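4. Setting up and looking after the table cell

This section covers the Flakside table cell as used for fruit handling at the Drarkgate site. Do section 3 (power and network) first.

4.1 Placing the table and shelf

1. Set the table to working height and push the shelf unit to the back, open side towards the robot.
2. Check that the lower shelf board is clear.
3. Put the yellow basket in front of the shelf. Leave 200 mm of bare table between the basket and the front edge.
4. Jog the arm to the reach pose at low speed, fingers open, and stop over the basket. 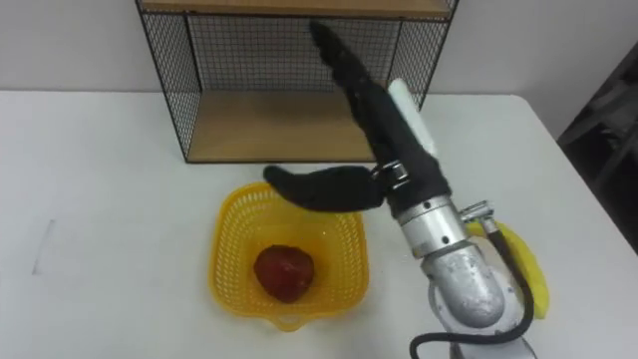

Bajwa adds that on a newly fitted wrist it pays to jog to this pose twice, as the first move after a cold start can settle a few millimetres short.

5. Look at the cable beside the wrist. It should hang in an easy curve. If it pulls tight at any point in the move, stop and re-seat the connector before going on.

Caution: keep hands off the table while the arm is enabled, even at low speed.

4.2 Checking the hand

1. Raise the hand to the right of the basket and run the OPEN command.
2. Wait for all the fingers to stop. A finger that lags behind the others needs its tension reset (see 4.5).
3. Wipe the finger covers with a dry cloth. Do not use solvent.
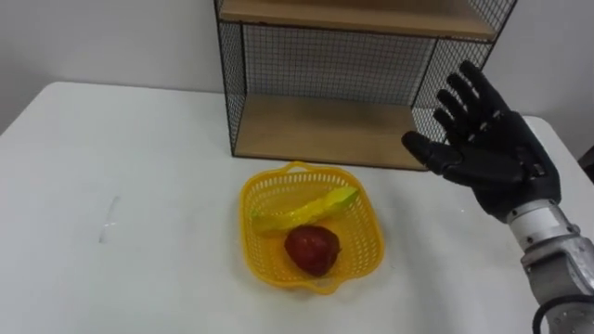
Fig. 4-2. Hand open beside the shelf, basket loaded.

Note: the controller logs code 323 if a finger stalls during opening. Clear it once and repeat the command. If it comes back, do not carry on with the set-up.

4.3 Setting the grip force

1. Start with the force value at 400.
2. Lower the hand into the basket until the finger pad meets the contents.
3. Read the contact value on the pendant and save it. Lift away slowly — a fast lift can drag the basket out of place.
4. Repeat with each item you mean to use. Soft fruit wants a lower setting. 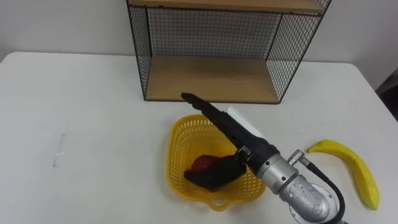 Drarkgate, March

The force table was revised for the Nudetti finger covers. Cells still on the older covers should keep their saved values. Do not mix old and new covers on one hand.

4.4 Floor and cables

1. Walk round the cell and find the power cable on the floor. Keep it out of the way of the robot's feet.
2. Check that the cables at the upper torso hang free when the arm is stretched forward.
3. Run the shelf move at low speed and watch the gap between fingertips and mesh.
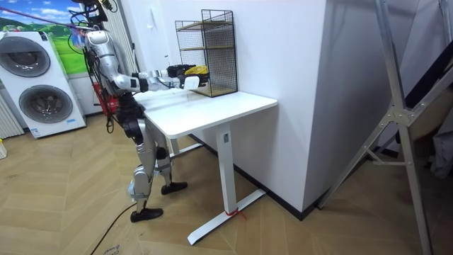 Fig. 4-4. Arm extended over the desk, hand at the shelf.

4. If the fingers catch the mesh, press stop, open the hand and back the arm off by hand. Do not use the HOME command from this position.

4.5 Service

Reset the finger tension after every 1,343 grips, or sooner if a finger lags. Tighten the clamp band at the finger base at the same time — finger-tight, then a quarter turn. Write the grip count in the cell log and set the counter back to zero.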